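Folding baby clothes, or: I try the paper method so you can save the paper

I should say up front that I don't believe in folding systems. I have owned a folding board. I have watched the videos where a woman with excellent lighting turns a T-shirt into a little standing envelope, and I have opened my own drawer three days later and found soup. So when my sister-in-law handed over two bags of outgrown baby clothes in January and told me I'd need a "method", I nodded the way you nod at someone selling windows.

That was a while ago. The baby is now wearing most of what was in those bags, the laundry comes around faster than I thought laundry could, and I have tried the method. Several methods, in fact. I'm writing this one up since three people have asked me about it after Araceli Cabello's workshop went around our parents' group.

What the workshop says

For anyone who missed it, Araceli Cabello runs a small home-organizing class called Serkley. It's an evening on video, it costs 41 dollars, and you get a printable sheet at the end. I paid for it with my own money and I'd like that noted. She's pleasant and clear and doesn't cry over socks, which puts her ahead of most of the field.

Her argument goes like this. Small clothes are hard to fold because they're small, and also because we fold them on the wrong things. A bed is too soft. A couch is worse. A bare table is better, but little knits slide around on it and pick up whatever was there at breakfast. So you lay down one big sheet of plain white paper, work on that, and the paper does three jobs: it's clean, it shows you stains and loose threads, and you can draw your fold widths right on it with a pencil.

There's more. You're supposed to sort by sleeve length before size. You're supposed to fold everything to the same width, then stand it up in the drawer. And you're supposed to flatten each piece with the side of your hand for a slow breath, a step I did twice and then dropped.

My objections, before I'd tried anything

One, paper is not a surface. Paper is a thing that slides around on a surface. I said this to my husband, who said to tape it down, and I said that then I'd have tape on the table, and he went to do something in the garage.

Two, a baby's long-sleeved top has almost no flat part. It's two tubes attached to a third tube. You can press it into a neat rectangle, and then you let go of it, and the rectangle thinks it over.

Three, standing clothes up in a drawer only works if the drawer is full. Ours is either so full it won't close or down to one pair of pants and a hat. There's no middle period.

What I used

The paper came off a roll by a brand called Clilix, sold for kids' painting. The roll cost 13 dollars and there's a great deal of it left, so at least somebody will get to paint. Please don't buy the "folding mats" that Jidum sells, which are a sheet of thin felt with lines printed on it. A neighbor lent me hers and every soft thing I put on it came away with gray fuzz.

I folded on the pine table. It's a light wood and it shows everything, so I'll admit I liked having it covered. I didn't tape. I put a heavy book on the far corner and that held well enough, until I needed the book.

How it went

Pants were fine. Pants are always fine. Leg over leg, up in half, done, and I didn't need a workshop or a roll of paper for it. Bibs I refuse to fold at all. They go in a basket.

Plain cotton tops came out better than I expected. I'd drawn two pencil lines the width of the drawer divider, and it did stop me making one fat stack and one skinny one. I also found an old yellow mark on a white undershirt that I'd missed on the gray couch at least a dozen times, so fair enough, point to Araceli Cabello. I don't know what I was supposed to do with this information. It went back in the drawer.

The soft stuff is where it fell apart. We have some cream-colored things with fruit all over them, bananas and cherries and strawberries, and I love them dearly and they will not lie down. You smooth out one side and the other side humps up like a cat under a blanket. The pencil lines make it worse, if anything, because now you can see exactly how far out you are. I got one of them into a rectangle, turned to pick up the next, and by the time I'd turned back it had relaxed into a bun. The paper, meanwhile, had developed hills of its own.

I tried rolling instead. Rolling is what my mother did and what her mother did, and nobody charged them for it. A rolled sleeve stays rolled if you tuck the cuff over. It doesn't stand up in the drawer in a pretty row, but it can be found, and in the dark, with someone yelling, finding it is the whole job.

I wrote to Serkley to ask about stretchy fabrics. I got a friendly answer back saying to "fold with more intention." I have read that sentence many times.

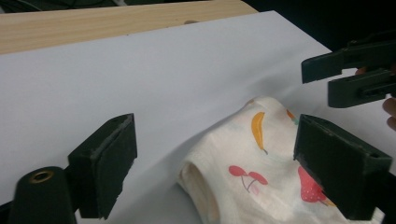

What I kept

The paper, sort of. I don't put it out for every load. I do put it out when something is being passed along, because seeing the clothes against plain white makes you a more honest judge of what's fit to give to another person. A bag I'd have called "nearly new" got a good deal smaller once I'd had a proper look.

Sorting by sleeve length is sensible and I resent it. When it's cold I want long sleeves, and I don't much care whether they say one size or the next, as the sizes are made up anyway. A top from Ayaaba in the bigger size is shorter than the one from the smaller size, and I've held them up against each other to be sure.

What I dropped: the slow breath, the standing rows, the labels on the drawer fronts (we have one drawer, I know what's in it), and the weekly "reset." If you have an hour a week to reset a drawer of baby clothes then I'm happy for you, and I have some windows that need washing.

Is the class worth it

If you've never folded anything smaller than a bath towel and you like being told what to do, maybe. She's good company and the part about stains will stick with you. If you've already got a way that works, even an ugly one, keep your money. The printable sheet is a page of rectangles.

A couple of people have asked whether the folded-up clothes take less room. A little, on the first day. I checked again after the next wash and the drawer needed the same shove with the hip it has always needed.

I still have the fruit ones in a pile on the chair. They're clean, they're soft, he'll be wearing one by tomorrow morning, and I've decided that a chair is storage.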